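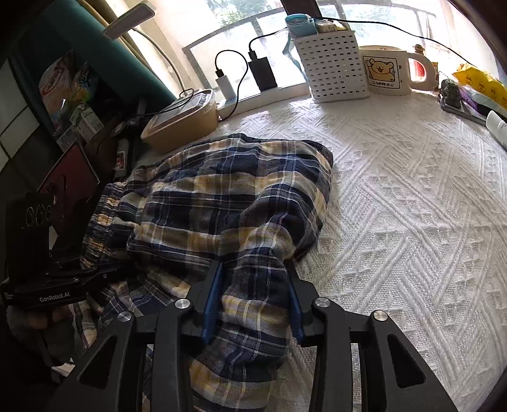

Plomstead opens its winter clothing and bedding exchange

Plomstead, 18 November 2023

The winter exchange for clothes and bedding has opened again in Plomstead, in the old Kallio shop on the main street. People can bring warm things they no longer use and take home others in the same size or for the same bed. There is no payment, and it is not required to bring something in order to take something.

The exchange was started four years ago by Ulla Riihimäki, a retired school nurse. In the first winter it had only two tables in the library hall. Last winter 2669 pieces changed owner, and most of them were children's clothes.

"Children grow between autumn and February, and the parents have to buy everything two times," said Riihimäki. "I saw it at my work for many years. It is a big cost for a family."

This year the rooms are larger, and bedding has its own wall. Sheets, pillowcases and blankets are accepted if they are washed and have no holes. Pillows and mattresses are not accepted. Nightwear is also welcome, for adults and for children over two years. 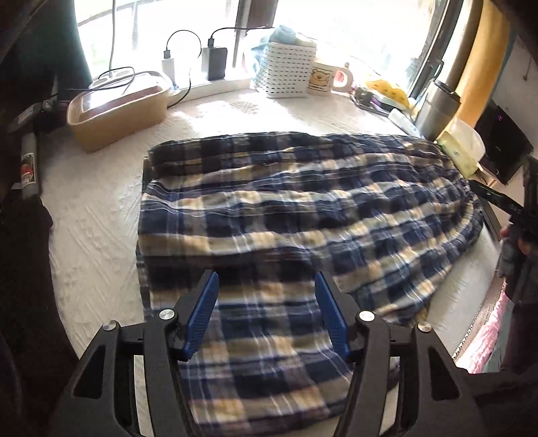 The demand for blankets is expected to grow because the price of heating has gone up in many of the rented houses near the river. Urmila Mishra, who lives there with her two sons, came on the opening morning and found a wool blanket and a pair of boots.

"We keep the bedroom cold and the kitchen warm," she said. "Last year I was shy to come. My neighbor took me with her and after that I came every month."

The laundry company Umo will wash donated bedding one time each month without charge. The town has given 2000 dollars for the rent, and this should be enough until the end of February. After that the organizers must find another place, as the shop has been promised to a bakery.

The exchange is open every afternoon until 7. Large bags should be brought to the back door on the side of the Jatano parking lot.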